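Ticket: Match ticker stuck on old score
Opened by: Kaede Ikeda, Ollport club site
Date: April 19, 2020
Status: open, waiting on Rulitz

Hi all, me again! The live ticker on our soccer page has frozen at 0-0 for the replay of the January cup tie against Timorby, and we won that one 2-1, so you can imagine the messages I'm getting. Fans refresh and refresh and still see minute 12.

What I've tried so far: cleared the cache (twice), logged out and in, swapped the feed key for the spare one Chie Hirose gave me. The log says code 200 on every call, so the feed thinks it's fine -- it just keeps sending the same minute over and over. The Manzano theme is up to date too.

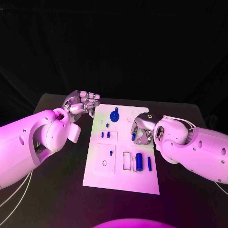
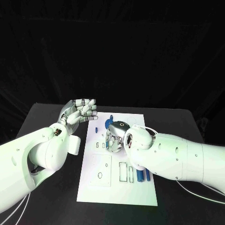
Black curtain at the back in all three.

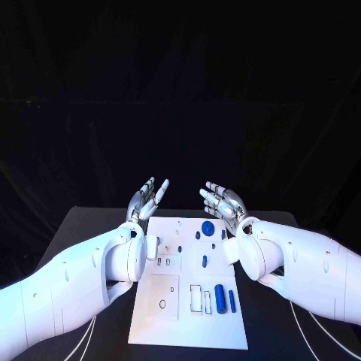

Does the ticker need to be restarted by hand after a replay is added to the fixture list?

It does for replays. Open the fixture, switch the ticker off, wait 5 minutes, then switch it on again. Goals and cards come back on their own, but the lineups have to be saved once more.

Update: did all that, and the score now reads 2-1, hooray! The lineups are back as well. The second-half substitutions are still missing though, and our winning goal is credited to the Timorby keeper (poor guy). I've left the fixture alone so Chie can look at the raw feed before anybody edits it by hand. Please keep this one open.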